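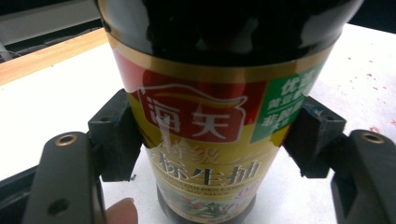
*Holding tight. Two black finger pads, one bottle of soy sauce.*

# How do you teach a robot to open a bottle?

Farono Pages for Kids, 2021-05-24

Quick one this week. Lots to get through, so grab a snack.

Think about opening a bottle. You grab it. You turn the cap. Done! Took you two seconds, and you were probably talking about something else the whole time.

Now try to write it down. Every single bit. How hard do you squeeze? Which finger goes first? When do you stop turning? How do you know the cap has come loose? Pretty tricky, right? Your hands know how to do it, but your words don't.

So people who build robots have a shortcut. They skip most of the writing down and SHOW the robot. Like showing your little brother how to tie a shoe. The fancy word is **demonstration**. It just means showing.

## Three ways to show

**1. Grab the robot's arm.** You hold the arm and push it through the job. Reach, squeeze, lift. The robot remembers how its joints bent. Good for simple stuff. Hard work if the arm is heavy, and you need to keep your own hands out of the way.

**2. Drive it from far away.** You have a controller, or a second little arm that you move, and the robot copies you. You move left, it moves left. That's remote control, and its grown-up name is **teleoperation** (say it: TELL-ee-op-er-AY-shun). It takes practice. The first time, most people knock everything over.

**3. Use a robot's fingers yourself.** No robot arm needed! You hold a gripper in your hand, or strap one on, and do the job with that. Look back at the bottle at the top of the page. It's squeezed between two pads, one on each side. Somebody's fingertip is in there too, down near the bottom of the bottle.

Why bother with number 3? Your real hand has five fingers and soft skin and can do all kinds of clever wiggles. A gripper like that has two pads. If you show a job with two pads, then a robot with two pads has a fair chance of doing it the same way. If you show it with all your fingers, the robot is stuck. It hasn't got a thumb!

## What gets saved?

Usually a few things at once:

- pictures from a camera, sometimes a camera right on the gripper
- where the gripper was, and which way it was tilted
- how far open or closed the fingers were
- the time, so it all lines up

One go at the job, start to finish, is called an **episode**. Like a TV episode but really short and mostly about caps.

One episode is never enough. Our friends on the Jarnach project wanted to teach a bottle job and they ended up saving 386 episodes. Three hundred and eighty-six! The first 35 went in the bin becuase the camera clock was wrong. Oops. They did it all again.

## Why so many?

Because bottles move around. Today it's in the middle of the table. Tomorrow it's near the edge, or the light is different, or the label is turned to the back. If the robot only ever sees one bottle in one spot, that's all it learns. Move the bottle over by the width of your hand and - clonk. It grabs air.

So you mix things up on purpose. New spot. New bottle. Tall one, short one, full one, nearly empty one. Different people doing the showing too, as everybody has their own way.

Shiny bottles are extra mean. Dark glass bounces light around, so to a camera the bright spots seem to slide when the bottle turns. Labels can go all glary as well. Look at the gold part of the label in the top picture, some of the writing there is hard to read.

## Two hands are harder

Pick up a bottle. One hand is fine. Now take the cap off with one hand. Hmm. The whole bottle spins, doesn't it?

You need one hand for holding and one for the top. They have to work *together*. If the holding hand lets go too early, the bottle tips. If it squeezes too late, everything twists. You do this without thinking. A robot has to see it done, lots and lots, with both hands saved at the same time. 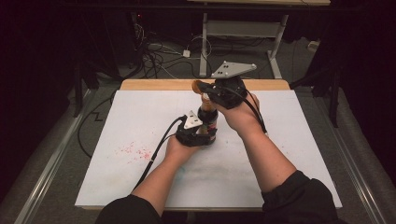 But why can't the robot just watch normal videos of people cooking, one reader wrote to ask after our January issue, there are millions of them and nobody would have to wear anything.

Great question. People are trying it! Videos help a robot learn what usually happens, like "the cap comes off before the pouring." What a video won't tell you is how hard the hand was squeezing. Or exactly how far away the bottle was. And fingers hide behind other fingers. So a lot of teams use both. Videos for the big idea, wearing-stuff-on-your-hands for the fiddly bits.

Same reader also wanted to know if it gets boring. Yes. A bit. At Kovács Workshop they swap places after every 71 episodes, and they are very strict about snack time.

## So then the robot can do it?

Not right away. All those episodes go into a computer program, and the program hunts for patterns. When the bottle looks like *this*, the hands went like *that*. It takes hours, sometimes days. Then you try it on a robot and watch what goes wrong.

And things do go wrong. Maybe it holds too low. Maybe it stops halfway and just sort of waits there. Then you go back and show it more of the part it got wrong. Show, train, try, show again. Round and round.

## Try it at home

You need a friend, a plastic bottle with a loose cap, and two pairs of kitchen tongs. Ask a grown-up for the tongs. Empty bottle please, or water only - no soy sauce on the carpet.

1. Put the bottle on the table.
2. Tongs in each hand. No fingers alowed.
3. Hold the bottle with one pair, turn the cap with the other.
4. Too easy? Move the bottle somewhere else and go again.
5. Now swap. Your friend does it while you call out the moves and they can ONLY do what you say.

Step 5 is the funny one. You'll find out fast how many words "open the bottle" needs. Write down the first thing that went wrong and the thing you'd show differently next time.

## Words to keep

**Gripper** - a robot's hand. Often just two fingers.

**Demonstration** - showing the job.

**Episode** - one go at it, saved.

**Teleoperation** - driving a robot from somewhere else.

Next time: how the Plindard floor robot finds its way back to its charger. Bring socks.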